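Vender cosas que ya no usas (y sobrevivir a los mensajes)

En junio me dio por vaciar el trastero. No un poco, no: entero. Llevaba años guardando cajas de la mudanza a Clarkbridge sin abrirlas siquiera, y una mañana bajé con un café y me dije que de ahí no subía hasta ver el suelo. Subí a las tres horas con un mareo tremendo y una lámpara que no recordaba haber comprado.

Mi amiga Toshiko me convenció de poner anuncios en Nendus. Publiqué 18 cosas en una tarde, todas con su foto y su precio, y a los diez minutos ya tenía a un señor preguntándome si le dejaba la bici en 80 euros "y se la acercaba a casa". ¡Pero si vive a dos pueblos!
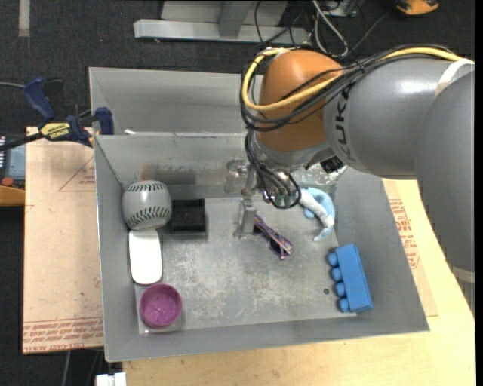 Una caja gris de chapa sobre una mesa de madera clara.

Lo que mejor se vende, para mi sorpresa, son las cajas. Cajas metálicas, de fruta, de galletas, da igual. En cambio los libros no los quiere ni mi prima, y eso que los regalaba con el atril. La vajilla de mi tía -- preciosa, con su filo azul -- sigue en el pasillo envuelta en periódicos.

Mi regla ahora es contestar solo por la mañana, antes de las nueve. Por la noche la gente regatea muchísimo más y yo, con sueño, digo que sí a todo (así se fue la cafetera, qué pena más grande).

Con lo que he sacado me he comprado una estantería. Para el trastero, claro. Si a alguien le interesa la vajilla, que me escriba, que le hago buen precio.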